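Section 4: Naming Channels and Setting Alerts
Katene Home Energy Monitor, Installation and Set-Up Guide

Complete Section 3 (Clamp Installation) before you start. The clamps must be in place, the panel cover must be back on, and the status light on the Katene unit must be steady green. If the light is blinking green, the unit has power but has not joined the home network. Go back to step 3.9. 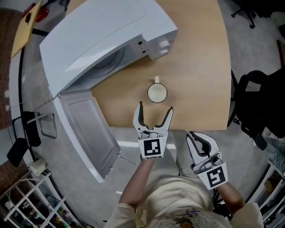
Pludley, Jun 7, 2021
Text by Annunziata Longo. Technical review by Mortimer Mbeki, Homa product support. Replaces the October edition of this section.

4.1 Channel layout

The unit has 13 channels. Channels 1 and 2 are reserved for the two service mains and cannot be renamed. Channels 3 through 13 are for branch circuits. Each branch clamp is rated for a maximum of 80 amps.

CAUTION: Do not open the electrical panel to check which clamp is on which circuit. Use the load test in 4.2. Work inside the panel must be done by a licensed electrician.

4.2 Identifying circuits by load test

1. Open the Plisedard app and select Devices, then Katene, then Channels. Unnamed channels are listed by number only.
2. Turn off or unplug the larger appliances in the home. Leave the router on. The app loses the connection if the router is off.
3. Wait 60 seconds. The readings on channels 3 through 13 should settle. A reading that moves by a few watts is normal.
4. Select Start Load Test.
5. Turn on one appliance with a steady draw. A space heater or a hair dryer on high is suitable. Plug it into an outlet on the circuit you want to identify.
6. Watch for the channel marked with an arrow. The arrow shows the channel with the largest rise in the last reading period.
7. Select that channel and enter a name. Names can be up to 24 characters long. Use the same names as the directory on the panel door where possible.
8. Turn the appliance off, wait for the arrow to clear, and repeat steps 5 through 7 for the next circuit.
9. Select End Load Test.

NOTE: Appliances that cycle, such as refrigerators and dehumidifiers, give poor results in a load test. Identify these circuits with a steady load on a nearby outlet on the same circuit.

NOTE: If two channels show an arrow at the same time, another load has switched on elsewhere. Turn off the test appliance and repeat step 5.

4.3 Two-pole circuits

Electric ranges, dryers and most water heaters are supplied by two-pole breakers. If the electrician fitted two clamps to such a circuit, the channels must be paired or the reading will be reported as two separate loads.

1. Select the first channel, then Options, then Pair.
2. Choose the second channel from the list.
3. Enter one name for the pair.
4. Turn on the appliance and check that the paired reading is positive. If it is negative, select Options, then Reverse. Reversing a channel in the app does not require any change to the clamp.

If only one clamp was fitted to a two-pole circuit, select Options, then Double. This setting assumes that both legs carry the same current. It is accurate for water heaters and less accurate for ranges and dryers, which also contain 120-volt parts. 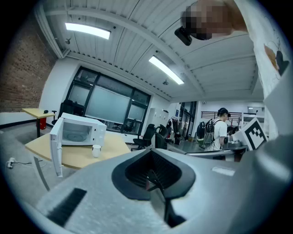 4.4 Setting alerts

Alerts are off by default. Each channel can have one high alert and one idle alert.

High alert. Sent when the reading stays above the set value for the full delay time. The shortest delay is one minute. For kitchen circuits, use a delay of five minutes or more to avoid alerts during normal cooking.

Idle alert. Sent when the reading stays below the set value for the full delay time. Use this for freezers and sump pumps. Set the delay longer than the normal off period of the appliance, or the alert will repeat.

To set either alert, select the channel, select Alerts, enter the value in watts and the delay in minutes, and select Save. Settings are stored in the unit and are kept through a power failure.

CAUTION: Alerts depend on the home network and on the phone. Do not use them in place of a smoke alarm, a water alarm or any other safety device.

4.5 Stored readings

The unit keeps 1,096 daily totals for each channel. When the memory is full, the oldest total is overwritten. Minute readings are kept for seven days and are then reduced to hourly values.

Renaming a channel does not erase its history. If a clamp is moved to a different circuit, select Options, then Clear History, before entering the new name. Cleared readings cannot be restored. To keep a copy, export the channel first (see 5.2).

4.6 If a channel reads zero

1. Check that the breaker for the circuit is on.
2. Turn on a known load and wait for the next reading.
3. Select Options, then Test Input. "Open" means the clamp lead is not seated or is damaged. "OK" means the lead is connected and no current was detected.
4. If the result is "Open," contact the installing electrician. Have the serial number from the underside of the unit ready.

Continue to Section 5, Reports and Export.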